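The Song I Can't Stop Humming in the Car

I first heard Zolano in 2011, opening for a band whose name I've long since lost, in a room that held maybe half the people it was built for. My friend Moushumi Roy dragged me along (bless her!) and we both went home with the CD, which still lives in my glove box.

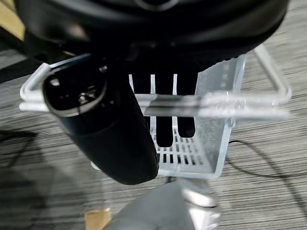 A translucent basket, seen from above.

So you can imagine how I felt when the new single, "Bavden," came on the radio while I was parked outside the dentist. I stayed put until the very last note and walked in late, grinning like a fool.

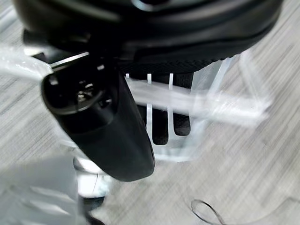

2 min read

The voice is lower now, and there's an accordion where the guitar used to be, and I wasn't sure about that the first time through. By the third listen I was sold. Moushumi says the chorus is too short. She may be right, but I just play it again.
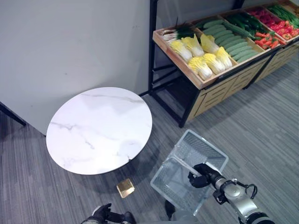

There's a full album coming in December, and I've already told her we're going if they play anywhere within 100 miles of us. I'll drive, she can bring the snacks, and that old CD is coming along too.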